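Tombridge Television Synopses: Data Card

Summary
The Tombridge set is a collection of 509 episode synopses for scripted television drama, written in English and linked to cast and character names. It was prepared for work on summarising long-running stories and on tracing characters from one episode to the next. The text was compiled by Bogdan Buzatu and checked by Costel Roman.

Contents
Each record holds a series title, a season number, an episode number, a synopsis and a cast list. The synopses cover 30 series. Of the 509 records, 361 have been read in full by a second editor and carry the value "checked" in the status field. The remaining records carry the value "single" and should be treated with more caution, particularly where two characters share a surname.

Writing rules
Synopses are in the present tense. The performer's name follows the character's name in round brackets at first mention and is not repeated. Endings are given in full — the set is unsuitable for any service that promises its readers no spoilers. Opinions on acting, direction or budget were removed during editing and kept in a separate notes file, which is not part of this release.

Flashbacks are told in the order in which the episode shows them. Where an episode was broadcast in two halves, it is stored as a single record.

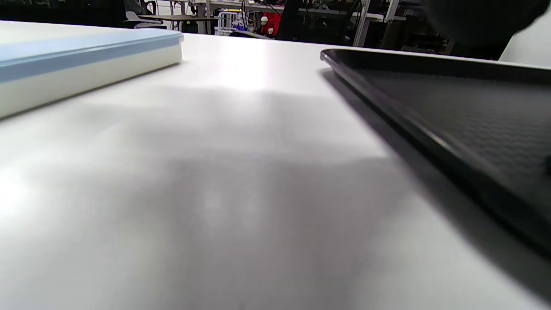 The blue lid, on the left of the table.

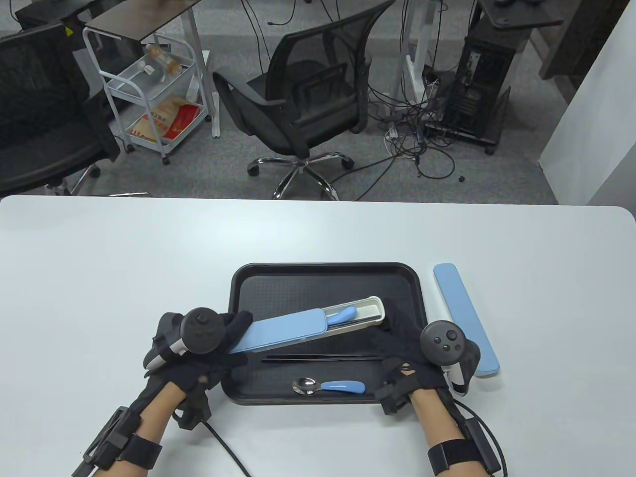

May the synopses be used to train a system that recommends programmes to viewers?
They may be used for that purpose within a research project, provided that the set is credited by name and the synopses are not shown to viewers as finished text.

Splits
The records are divided by series, so that no series appears in more than one part. The Famham part is intended for training, the Kaczmarczyk part for development and the Oreo part for final testing. Results on the last of these should be reported once per system.

Known limitations
Crime and fantasy drama are heavily represented, and comedy is almost absent. Recast roles are a recurring source of error: in 4 records the cast list names the earlier performer although the synopsis names the later one. These have been left as they stand until the next release, planned for April. Spellings of place names follow the on-screen captions where there are any, and otherwise the editor's own judgement.

Corrections
Please send the series title, the episode number and the sentence concerned. Corrections to cast lists are applied to all records of the same season.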